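Contrôle de sécurité du bras, poste vaisselle – mes notes en marge

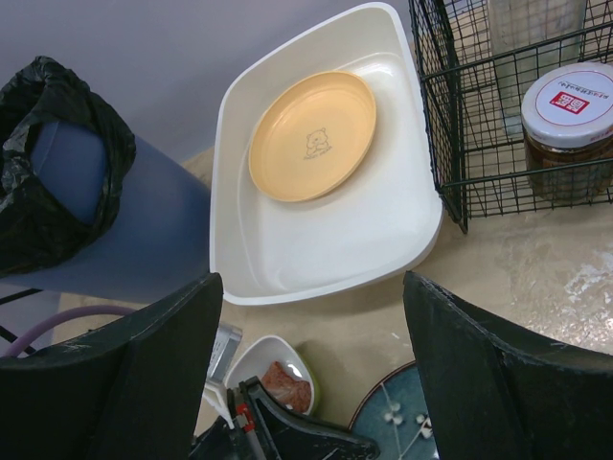

Je reprends la grille de Rozália Bednárik après l'incident de juillet (la pince qui ne s'est pas rouverte sur commande, en pleine prise), et j'y ajoute mes commentaires comme d'habitude, pardon pour le bavardage !

1. Arrêt d'urgence accessible et testé
OK. Coupure franche, bras immobile. J'ai refait l'essai depuis le côté mur, là où Libor Kováčik se plaint toujours de devoir tendre le bras. Il a raison, c'est loin.

2. Ouverture de la pince hors charge
OK. Le compteur affichait 1 501 cycles au moment du blocage, on en est à 3 406 et le défaut n'est pas revenu. Je ne crie pas victoire pour autant.

3. Ouverture de la pince en charge
À REVOIR. Huit essais corrects, et au neuvième un retard bien net à l'ouverture, le même petit temps mort que dans le journal de juillet. J'ai envoyé la trace à Branislav Sokol chez Zenatance, j'attends sa réponse.

4. État des doigts
À SURVEILLER. Le bord supérieur du doigt droit est éraflé, avec des marques d'usure. Ça tient encore très bien une assiette, mais je préférerais qu'on commande la paire maintenant – la dernière fois on a attendu des semaines.

5. Effort de serrage
OK après réglage. Quelqu'un avait remis la valeur d'avant l'incident, sans rien noter dans le cahier. Merci d'écrire quand vous touchez à ça, même un mot !

6. Sol et câbles
NON CONFORME. Un câble violet passe au sol sous la poubelle bleue. À fixer le long du mur avant la prochaine séance, Retno Tambunan a la goulotte.

7. Objets dans la zone
À REVOIR. Le grand bac blanc et l'assiette à l'ourson, très bien. Par contre le bocal en verre dans le panier grillagé, je le remplacerais par du plastique tant que le point 3 reste ouvert. Si la pince lâche avec du retard, je n'ai aucune envie de ramasser les éclats.

8. Reprise après arrêt
OK. Le bras attend bien la validation manuelle avant de repartir.

Décision : vitesse réduite seulement, une personne près de l'arrêt, pas de verre. Kristýna Urban refait les points 3 et 6 avec moi dès que Branislav a répondu.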